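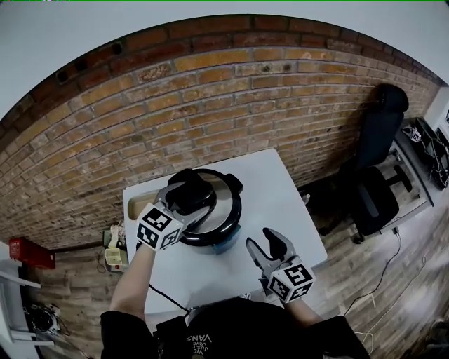
2月　記入：設備安全担当

ハンドグリッパー作業台　安全点検表(不具合後の再点検)
対象：Ellport作業室、手持ちグリッパー左右一組、作業台、配線
グリッパー製造元：Netenska　記録ソフト：Korkent

経緯
鍋のふたを持ち上げる作業の途中で、左グリッパーの爪が開かなくなった。指令値は開、実際の爪は閉のまま。作業者が手を引いたときにケーブルが張り、コネクタが半分抜けた。けが人なし。ふたは台の上に落ちたが破損なし。記録上の停止は開始から1,290回目の開閉で、再起動後は1,333回目で同じ症状が出たため、その時点で使用を中止した。

1. 爪の開閉(左)　否→交換後 可
駆動部の歯に摩耗粉がたまっていた。清掃だけでは戻らず、駆動部ごと交換。交換後に連続100回の開閉を行い、引っかかりなし。

2. 爪の開閉(右)　可
異常なし。ただし左と同じ時期に使い始めた部品なので、次回の点検で駆動部を開けて見ること。

3. 爪先のゴム　可
左の内側に浅い傷。ふたの縁をつかむ作業が続くと同じ位置が削れる。深くなったら交換。

4. マーカーキューブの固定　可
左右ともがたつきなし。面の汚れは乾いた布で拭いた。アルコールは印刷が薄くなるので使わない。

5. グリッパーのケーブル　要改善
台の手前の縁を越えて作業者側へ垂れる取り回しになっている。腕を引くと縁でこすれ、コネクタに力がかかる。今回の半抜けもこれが原因と見ている。縁に保護材を貼り、コネクタの手前で一度固定する。固定具は発注済み。届くまでは作業前に抜けかけがないか目で見る。

6. 床の配線　要改善
椅子のまわりの床に細いケーブルが通っている。キャスターで踏むおそれあり。壁側へ寄せてカバーをかける。前回の点検でも同じ指摘があり、未処置のまま残っていた。

7. 機器まわりの整理　要改善
隣の机の上と、棚の下の床でケーブルが絡んでいる。どれがどの機器の線か分からず、不具合のときに電源を切る線を探すのに手間取った。両端に札を付ける。

8. 作業台　可
天板のぐらつきなし。脚のねじを一本増し締めした。

9. 対象物(鍋、ふた)　条件付き可
空の状態に限る。水や熱いものを入れての作業は、項目5の処置が済むまで行わない。ふたの取っ手のねじも確認した。ゆるみなし。

10. 作業者の服装、姿勢　可
袖口が爪に届かないこと。ひも、首から下げる名札は外す。爪が閉じたまま動かないときは、指でこじらずに電源を切ってから外す。今回は電源を切る前に手を添えていたので、作業前の説明に加えた。

11. 非常時の手順書　否
古い版が貼ってあった。左右同時に電源を切る手順が抜けている。差し替え待ち。

コメント
Netenskaの説明書では駆動部の清掃は5,00回ごとと読める箇所があり、問い合わせたところ500回の誤植との回答。当方では清掃の記録が残っておらず、一度も行っていなかった可能性が高い。今後は500回ごとに清掃し、回数はKorkentの画面の値を点検表に書き写す。

交換した駆動部はSpahićの窓口へ返送した。摩耗の原因は調査中で、結果が来たら項目1に追記する。

使用再開の条件：項目5と11の処置完了。6と7は月内に処置。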